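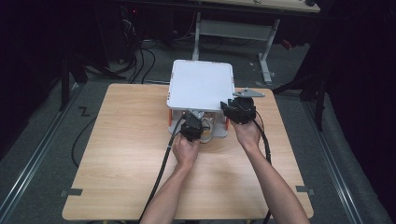 *Both grippers at the white box, left one in front, right one on the corner of the lid.*

Mon 10 November

Workshop again after tea. Normand is still sure the pair of grippers will be doing the fiddly jobs by Christmas. I said which Christmas. He didn't laugh.

My complaint is the same as it was in July. Everything clever in this build is still being done by a person's hands. You hold the things, you move them to the box, you squeeze, and a lot of numbers go into a file. Normand calls that teaching. I'd call it lifting a lid the long way round. He wants 1,000 goes before we so much as plug the arms in, and at the rate we went tonight I'll be drawing my pension.

The cables annoy me more than the grippers do. They're thick and stiff and they pull at your wrist just when you want to be gentle. Shona thinks we should hang them from above. Normand thinks we should leave them alone until the arms are built, so of course we left them alone.

I'll give him the clamps, which I was rude about. The table hasn't shifted since they went on the front corners.

Had a long talk with Harvey over the biscuits about whether the box is too easy. It's a flat lid on orange legs, big and white, and it stays put. My kitchen drawer isn't like that. Harvey says start easy. Fine, but he said start easy about the last one too, and that's under a sheet in his garage.

Spent £9 on cable ties and forgot to get the receipt. Thursday I'm to bring the small screwdrivers and Shona's going to look at the left trigger, which I say sticks and Normand says doesn't.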